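Wumetti Storage Guide
Section 4: Packing small parts into the carton

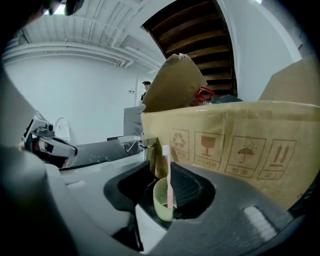 Fig. 4. Small cup, pink stick inside, next to the open carton. Handling symbols face front.

Read all of this first. Takes 17 minutes if the stuff is already sorted.

1. Clear a spot on the floor or a low table. Carton goes down with the two arrows pointing up.

2. Open the top flaps all the way. A torn corner on a flap is OK. A torn bottom seam is not, get another carton.

3. Turn the symbols toward you. Left to right: recycling, glass (fragile), umbrella (keep dry), arrows (this way up). Same meaning whatever language is printed under them.

4. Big things first. Baskets, bins, anything with a handle. Heavy stuff at the bottom.

5. Small cups next. Keep each one upright. Sticks and other thin bits stay standing in the cup, dont lay them across the top.

6. Fill gaps with paper. Cups should not tip when you nudge the carton.

7. Fold short flaps, then long flaps. Tape the center seam, 300 mm past each edge if the tape will reach.

8. Write the list number on the side, not on top. Tops get covered when you stack.

Note: If something sticks up past the rim, leave the flaps open and tape later. Do not force it.

Note: Galindo cartons are 244 mm deep. Sirkau ones are deeper, use those for for the tall baskets.

CAUTION: Don't leave a carton on the stairs or at the foot of them. Trip hazard.

CAUTION: Keep dry means dry. No damp floors, no sitting under pipes that sweat.

Missing cups or lids: order part 884 from Clunaser. Questions on this section go to Crescencio Ventura.

Revised 16 January 2021. Labels are in Section 5.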